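Hard water leaves scale, and scale costs heat. At the Stekier laundry in Fladby, the boiler log shows 641 hours between descalings, down from a longer interval in January.
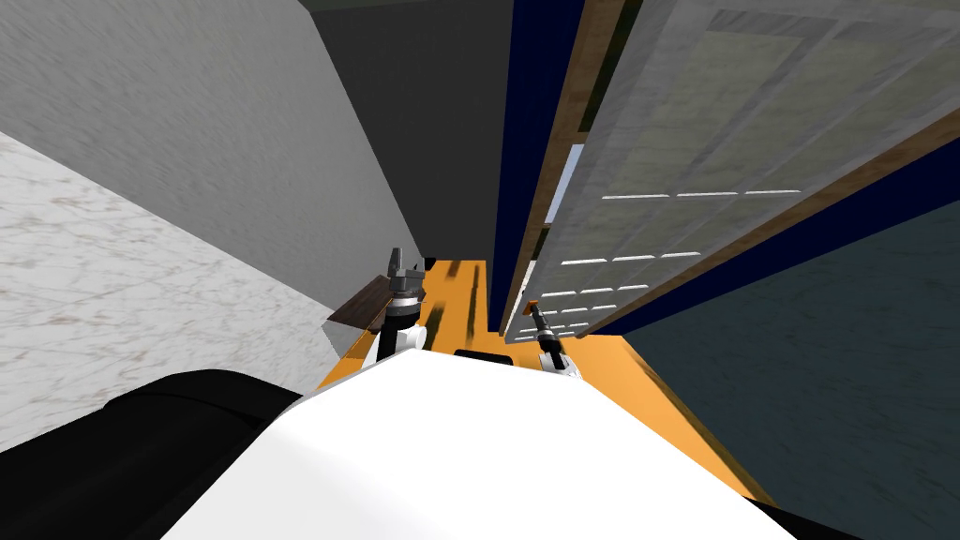 The cause was a softener set for the wrong hardness. Felicidad Macapagal reset it and lowered the wash temperature from 60 to 50 degrees Celsius - scale forms more slowly in cooler water.

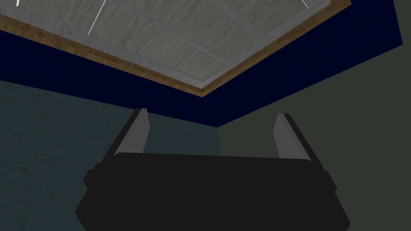
Two gripper fingers, leaning slightly outward.

Resin beds also need a full brine rinse. A short rinse leaves hardness in the outlet line. 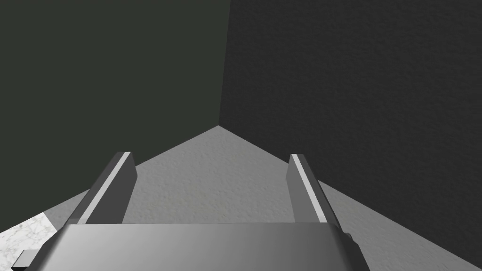
How often should outlet water be tested?
Every 3 days at first, then weekly once the readings hold steady.

Test strips are adequate for this. Titration is better when the supply blends two wells.

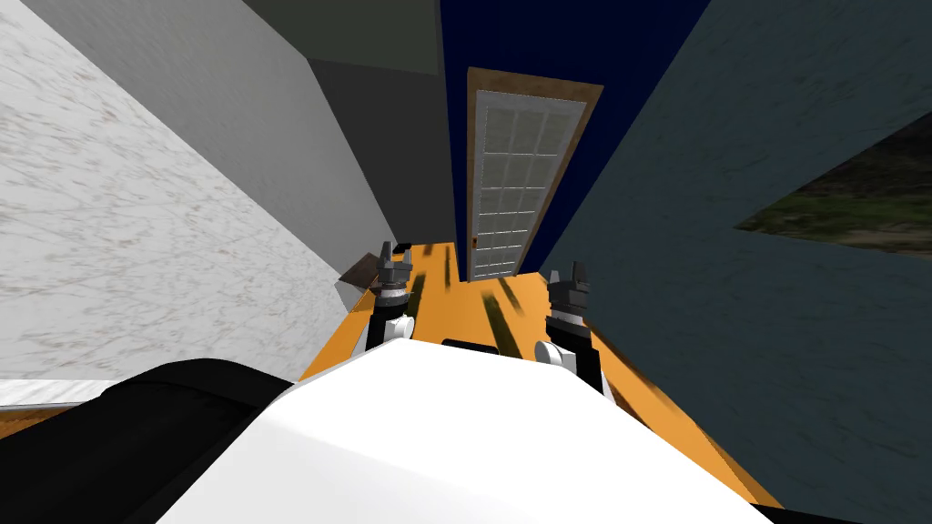 Charito Pascual would go further and meter the brine draw, arguing that strips find a fault only after hard water has reached the boiler. The Lagman plant has metered its draw since the last resin change.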